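検索 キーワードを入力
この記事は約1分で読めます

ハンドグリッパーの追加購入について、来期の予算案を書いています。メモ代わりに続けて投稿します。

1/ いま使っているのはMulisの手持ち型が3台。来期はあと3台ほしい。アーム本体の更新は見送りで、1月の打ち合わせで丸山さんとも合意済み。

2/ 見落としがちなのが消耗品。指先のパッドは40組まとめて頼むと単価が下がる。保管場所も要るので、棚代も同じ行に入れた。

3/ 収集の目標は家電まわりの作業で1000件。今の台数だと期末までに800件が限界という計算になった。足りない分が増設の根拠。

4/ Prallthorpeにも見積もりを頼んだ。本体は安いが、修理は送り返しで日数が読めない。Unaiは予備機を1台持てばいいという意見。それだと結局同じくらいの金額になる。

5/ 作業対象の家電も予算に入れる。電子レンジは扉の開閉と出し入れの両方に使うので優先度は高め。
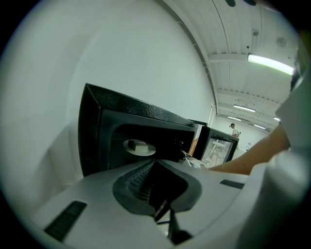 電子レンジを使う作業。庫内のターンテーブルに小さな黒っぽいブロック。

6/ 電源タップと配線カバーは備品費に回す。単価が小さいので稟議は不要。

7/ 提出は2020年2月13日。Tamaraの確認待ちは保守費の行だけ。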